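The first shift at the Alldale laundry starts at 5 a.m., and for most of the plant's history it started with folding. Bath towels, hand towels and gym towels came off the dryers in carts and went to a row of standing tables. Each folder was expected to finish 199 pieces an hour. Selamawit Teshome did that for 20 years.

She still works the first shift, but her job title changed in May. She is now a cell operator, one of the people who look after the arms that Alldale began bringing in for its small-order work. She sets the fold pattern, clears jams and pulls anything with a stain or a torn hem before it reaches a customer.

"My shoulders are better," Teshome said. "My head is more tired at the end of the day. Folding, you could think about dinner."

The arms do not handle everything. Sheets go through an ironer, as they have for decades, and fitted sheets are still done by hand. Towels were chosen first because they are rectangular and thick enough to hold a crease. Even so, terry cloth shifts and sags when it is picked up, and a corner that looks free may be caught under the layer below. 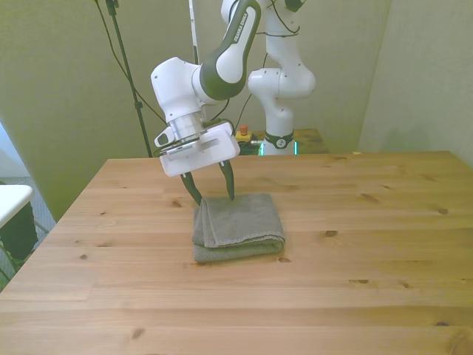
Ľubomír Rusnák doubts the change has made the work lighter for everyone. He moved from folding to the sorting room, where soiled linen arrives, and he said the automation money should have gone there first. Sorting is the hottest and dirtiest job in the building, he said, and it pays the same as it did before.

Management does not dispute the point. Drahomíra Štefanec, who runs the plant, said sorting equipment was priced and put off until next year. The plant handles almost 3,000 towels on a busy Sunday, most of them from hotels, and folding was where orders backed up.

No one was laid off, according to Štefanec, though two folders who retired were not replaced. Operators get a small raise after a training course. Teshome took it and passed. Rusnák has put his name down for the next one – it starts after the summer rush.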